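We use cookies to remember your settings. Accept | Read more

Talk notes, Tove Juhl. Can a machine tidy the table yet?

Start slow. Ask who has a robot at home that does more than the floor. Wait for hands.

My short answer is: in part. At Vemham we began with the smallest chore we could think of, to pick up one thing and put it in a box. In May we made 600 tries.
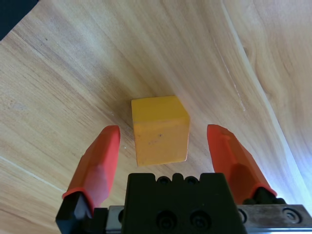 Vemham Workshop Group, Home Tasks Team

Say: the yellow cube stands between the two open fingers and neither of them touches it. For a person the job is almost finished here. For the machine the hard part begins, because it must decide when to close and how strongly.

The cube has soft corners and stands alone. A kitchen table at seven in the evening is different. Mention the spoons and the wet cloth.

Shop floor: the Durkix trial sorted 2,791 parts, all of the same kind. Do not compare this with a home.

If time is left, tell the Kvaran story. Then questions.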